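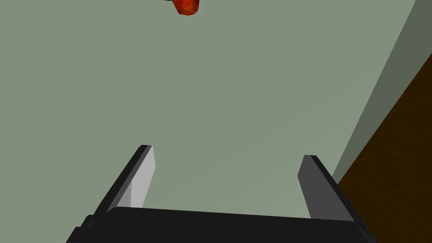
Give it two years and the dishes will put themselves away, a reader in Pennington wrote after our last issue, and could we please stop being so sour about it. Fair enough. I've been sour about it since the first robot vacuum ate my phone charger, and I'll try to be civil for the length of one item.

Two years is also what Follholm was promising when it first turned up in these pages, and that was a good while back. The company's pitch has changed since then. It used to be a machine that would run your kitchen. Now it's software that teaches a gripper to pick up food and put it down where it's wanted, and the kitchen will come later. Most of the practice happens in simulation. You build a green surface and something that looks like a strawberry on a computer, you bring in the gripper, and you let it try again and again without anyone having to mop.

I have no quarrel with practising that way. Fruit costs money and robots break. My quarrel is with the numbers that come out the other end and how they travel. Follholm's spring update says its system made 2301 practice grabs at soft fruit, and by the time this reached the local business pages it had become a robot that "can handle" soft fruit. Handle it where? A simulated berry has whatever skin the programmer gave it. It doesn't leak on the berry beside it. If the real one has gone mushy on the underside, you find out when you squeeze, and by then you've got jam.

Venell, which makes sorting gear for packing sheds, is at least plainer about it. Its people told a trade evening here that they've had a two-fingered arm on a real bench for 11 weeks, moving fruit from a tray to a punnet. They gave it 400 pieces on its best day, with a worker standing by to fix the ones it fumbled. I asked how many that was and was told the figure was still being put together. I asked what the worker would have got through alone in the same shift and got a smile. I'd guess the answer isn't flattering to the arm, but that's my guess and I'd be pleased to print the real figure.

At home the sums look worse. A packing shed has one job, good light and the same tray in the same spot all day. My kitchen bench has a bread bag, somebody's homework and a colander with the handle gone. Picking up a strawberry is the easy bit of making a fruit salad. You still have to open the fridge, find the container behind the yogurt, notice the ones growing fur, rinse the rest, pull the tops off and wipe up after. Ask any of these firms which of those steps their machine does in a house it has never been in before. I've asked 3 of them. Prirkirier sent me a brochure with a very nice colour photo of a lemon.

The reader in Pennington makes one point I can't wave off. People with sore hands or a bad back would be glad of a machine that did even one of those jobs slowly, and they don't care if it takes all morning. I agree, and I'd sooner see money go there than into another demo for investors. But that person needs it to work on an ordinary day with nobody standing by, and so far the somebody standing by is in every demo I've been to.

Venell says it will run an open day at its shed in August, with growers allowed to bring their own fruit. Good. I plan to bring a punnet that's been in the car for an hour. If the arm gets through it without a mess I'll say so here in full, and Pennington can have the whole letters column to gloat in.

Replies to the usual address. Please tell us if you've had one of these machines at your workplace, and whether it's still plugged in.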